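Zandlow Folding Work Mat, White — Long-Term Review

Posted January 8, 2009

I bought the Zandlow work mat to replace a sheet of melamine that had gone yellow at one end. It has been on the sewing and mending table since April, and I have used it for marking, hand cutting with shears, pinning, light gluing, and a certain amount of paperwork. It is sold as a surface protector for craft tables. It is not a cutting mat, and a rotary blade will go into it.

Construction. The mat is a single sheet with one molded fold line. The top face is smooth and white, with no grid, no ruler, and no logo. The underside has a fine texture that grips a varnished table well and a painted one less well. Mine shifted on paint until I put a strip of shelf liner under the rear edge. The corners are rounded. It arrived rolled in a tube, contrary to the product name, and needed two nights under books before it would lie flat.

Color. Garside, where I ordered it, lists the shade as "bright white." Under daylight bulbs it reads slightly blue. Under ordinary household bulbs it is neutral. For matching thread I would call it acceptable, and better than the cream version, which I returned. Dark cloth and brown wools separate from it clearly. White interfacing does not, and small scraps of it are easily lost on the surface.

Glare. The finish is low sheen, but a lamp directly overhead still produces a brighter patch in the middle of the working area. Moving the lamp 15 inches to the left cured most of it.
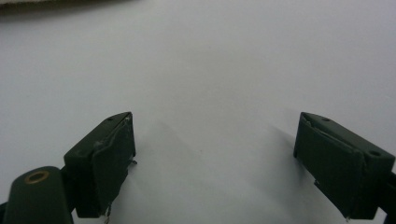
Marking and cleaning. Tailor's chalk wipes off dry. Soft pencil needs a damp cloth. Water-soluble marker comes off if caught the same evening — left overnight, it leaves a faint line that takes dish soap and some patience. Ballpoint did not come off at all with soap. Rubbing alcohol removed it in one pass and dulled the finish slightly where I rubbed, visible only at a low angle. White glue peels away when set. I did not test solvent adhesives, and the leaflet advises against them.

Heat. None of these mats should be ironed on. I set a mug of tea on it for 5 minutes with no mark. The leaflet gives no temperature rating, which I consider an omission at this price.

Comparison. The Clavgate mat is the obvious alternative. It is thicker and lies flat out of the box, but the printed grid on mine was out of square by a visible amount, and the ink rubbed off near the front edge within 6 weeks. If you want a grid, buy a separate ruler. The Skesisham pad is softer underhand and pleasant for hand sewing, but pins stick in it and fabric drags when you turn it.

Wear. After this period there are two shallow scratches from shears and a slight whitening along the fold. I stopped folding it in the second month and now store it behind the door, standing on its long edge. The fold line can be felt through thin paper, so tracing should be done to one side of it.

Size is the remaining complaint. A full shirt back will not fit on one half, and the larger version is only available by special order.

Rating: four out of five. Recommended for general table work on light to medium fabrics. Not recommended for rotary cutters or for anyone who intends to fold it daily.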